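Open day at the Hinrichs stone works, Cimberg
Thu 12 December

I have wanted to get inside Hinrichs for years, and it was even better than I hoped! Erasto Masanja met us at the gate with coffee and took us straight to the yard, where the slabs stand in rows taller than me (bring boots, the yard was all puddles). Some of the blocks weigh almost 600 pounds before they are split.

The sawing hall was the best part. It is LOUD. There are 4 saws, and the oldest came from the Potum quarry when it closed in April. Erasto let us run a hand over a fresh cut, then over the same stone after polishing, and I could have stayed there all afternoon.

Upstairs they show the finished pieces, window sills and hearths mostly, plus tabletops in every shade of gray. I'm a sucker for dark stone with a bit of rust color in it, so I kept going back for another look. 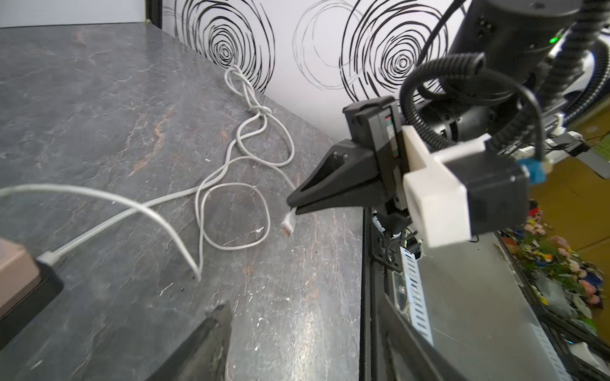
Dark gray marble pattern with lighter veins and rusty streaks.

We caught the 3 o'clock bus home by way of Godside with a bag of offcuts each. They make great trivets, and mine is already in use.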